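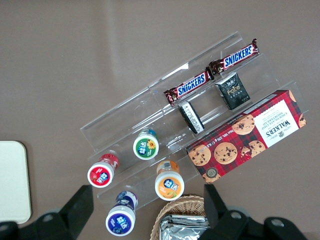
Que para qué quiero un gestor de contraseñas si ya tengo una libreta, me escribe una lectora después del post sobre Flostley. Que la libreta no la hackea nadie desde otro país. Pues mira, razón no le falta. Pero la libreta no te avisa cuando la web es falsa.

Lo mío fue así: un correo de Purves, la tienda de tintas, pedido retenido, pague 5 euros de aduanas. Logo perfecto. Yo con prisa, en el móvil, medio dormida. Abrí el enlace y Flostley no me rellenó la clave. Raro. Miré la dirección -- una letra cambiada. Cerré todo.

Luego tarde entera de limpieza. 60 cuentas guardadas, 40 con la misma clave de siempre (ya, ya lo se). Cambié primero el correo y el banco, las demás poco a poco, 10 cada noche. Verificación en dos pasos en casi todas. En Reltell no hay manera, solo SMS, y el SMS tarda un siglo.

Los códigos de recuperacion sí que los apunté en papel. En una libreta, vaya -- guardada en casa, sin poner de qué es cada uno.

Me faltan las del trabajo. Otro día sigo, que se me quema el arroz.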